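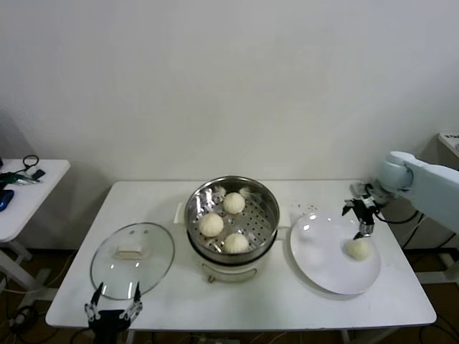
Marcelle Roussel had promised her sister that she would cook the buns before six, and at twenty past five she was still reading the letter from Vulham. The landlord there wanted 542 a month for the two rooms, and he wanted the answer in June. She folded the paper and put it under the salt. In the steamer there were three buns, and the fourth one sat on the white plate, on the right side of it, as if it wished to leave space for somebody. Their mother always made them in fours — one for each chair.

"You will go," said her sister from the corridor. She did not come in.

"I did not say it."

"It is 206 kilometers. I looked at the map."

Marcelle wiped her hands, though they were clean. She thought of the kitchen in Brorkell, where the window did not close and the steam went out over the roofs, and the neighbor shouted that she was hungry too. In those years a bun was a very ordinary thing. She had eaten over 1000 of them, perhaps, and she could not remember the taste of one.

"How many do you want?" she asked.

"Two. And you also two."

So all of them had to go in the pot.

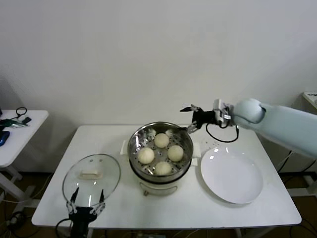

Four buns in the steamer, and the plate waiting.

Her sister came at last and stood near the wall in her coat. She looked at the glass lid on the table, then at the letter under the salt.

"Is there a kitchen, in Vulham?"

"A small one."

"Then you must take the steamer," her sister said, and she began to unbutton her coat, very slowly, from the bottom.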